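7 min read
Last updated June 2026

Güven Tokgöz rents a one-room apartment in Bruven with a kitchen along one wall and a workbench along the other. He has lived there seven years and has moved almost nothing in since April.

Small rooms are common in this part of Zevotberg. The old mill district was split into 100 units, and most tenants learn to use the walls first. Floor space goes to the bed and the table.
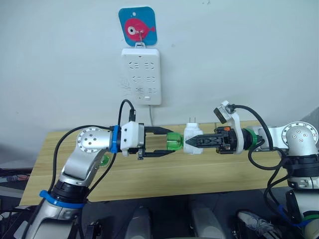

Tokgöz pays 1510 a month. A two-room place on the next street goes for 2427, and he has stopped looking at them. He spent the difference on shelves and a good chair.

His rule is that anything used daily hangs or stands in the open. The rest goes in bins under the bed, labeled on the short side.
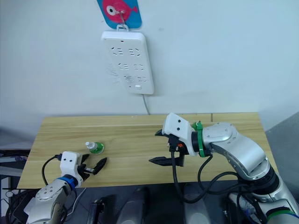

A power strip hung on the wall from a fish hook plate.

The neighbors trade ideas at the Ulovico café on Sundays. Last winter the talk was mostly about kitchens, and what to do with glass worth keeping.

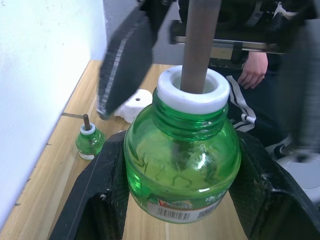
Should you save empty bottles in a small home?
Keep two or three that you refill often, and recycle the others the same week.

Tables cause the most arguments. Tokgöz likes his against a wall, with the middle left clear by bedtime.

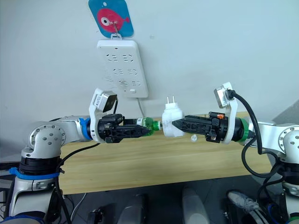 A light wooden table against a plain white wall.

He plans to stay over the summer and paint the door.

Contact | © Bugti Magazine | Back to top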